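Two-arm cell: right gripper stops short of the left after homing
Posted in Maintenance and Setup, October

Agustina Jara
We run a two-arm unit with a head camera, both arms on one Flomus controller. After I replaced the right gripper fingers, the right side closes late on soft goods and sometimes faults with code 50 (grip current limit). The left is fine. Both were homed with the supplied routine. The test load is a round laundry basket of clothes on a low child's stool, and the right fingertip reaches the rim where I expect it.
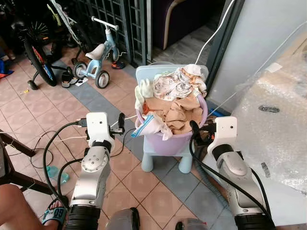

Re-homing makes no difference. Is this a finger offset or a cable problem?

Trilok Tiwari
Had the same fault on an older unit. Swapped the gripper motor and it went away. Might be worth trying.

Devendra Kanaujia
I would not order a motor yet. The homing routine only finds the arm joints. The gripper keeps its own zero, and that is stored per finger set, so new fingers run on the old value until you teach it again.

1. Park both arms clear of the load and disable the right gripper.
2. Close the fingers by hand until the tips just meet. Enable the gripper and read the encoder. Mine reads 1792 when closed; yours will differ, but the right should agree with its own stored value to within 7 counts.
3. If it does not, save the new zero and restart the controller. The value is not loaded until restart.
4. Check the cable loop at the right wrist. Turn the wrist to both limits with the power off. The loop should never go tight. If it does, free the first clip below the wrist and give it more slack.
5. Set the grip current limit to 900 mA and repeat the test with soft items on a low seat. Start with the gripper just over the pile and lower it slowly.
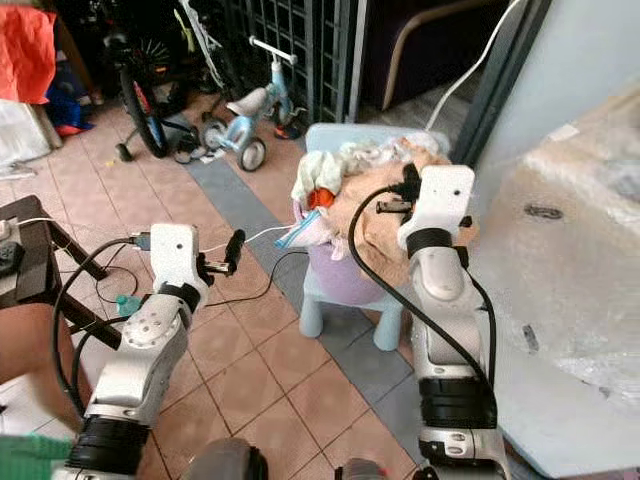 6. If code 50 still appears, swap the left and right gripper leads at the controller. A fault that moves to the left channel points to the right gripper or its cable. A fault that stays on the right channel is in the driver.

Agustina Jara
Step 2 was out by far more than 7. Zero saved, restarted, no fault so far. I have also moved the clip.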